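3.2 Layout of the sorting table

Small parts are a joy to sort once they have somewhere to go, and much of our early work went into deciding where that somewhere should be. The Arklow repair room takes in mixed boxes of salvaged components, and a single box may hold valves, circuit boards, offcuts of lead wire and whatever else was in the drawer that day. Ľubica Rusnák proposed that we stop sorting by donor and start sorting by how a part behaves when you pick it up. It was a lovely idea, and it changed the rest of the study.

Under her scheme, which we call the Wadier layout, parts with trailing leads are kept apart from parts with flat faces. Leads catch on everything. A valve lifted by its body will happily bring its neighbour along, and if that neighbour is lying under a circuit board, the board comes too. Keeping the two kinds in separate open bins, with a tray between the left and right sides of the table, means that a tangle stays a tangle of valves and can be dealt with as such.

We fixed the bin positions for all 40 sorting sessions. Between sessions the contents were tipped out, mixed and put back, so that no two sessions began with the parts lying the same way.
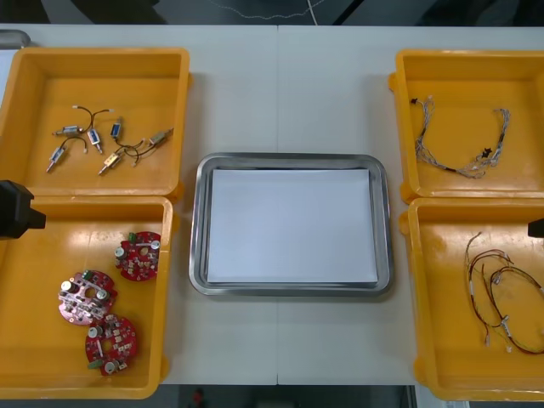 Figure 4. Bins and central steel tray on the sorting table. Solenoid valves with their leads are in the upper-left bin, round red circuit boards in the lower-left.

The valves turned out to be wonderfully awkward. Their bodies are compact and sit well in the hand, but the leads loop back over one another, and the small white connectors at the ends find their way under anything nearby. We had meant to tie each pair of leads before sorting. Ademir Bittencourt argued against this, on the grounds that parts never arrive tied, and we are very glad he did (the tied valves in our pilot were so easy to sort that they told us almost nothing).

The boards ask for a different sort of care. They are round, so there is no corner to pinch, and the capacitors stand up from the surface and should not be pressed. When one board overlaps another, our sorters were asked to take the upper one first, by the rim, and to leave the lower one where it lay until its turn came. The central opening makes a tempting finger hold, but we ruled it out.

Each session had a limit of 900 seconds, with a break of 30 minutes before the next. Following Tóth, we logged a part as sorted only when it had been let go of and was lying free of all other parts. Dragged parts were logged separately, and they form the subject of Section 3.3.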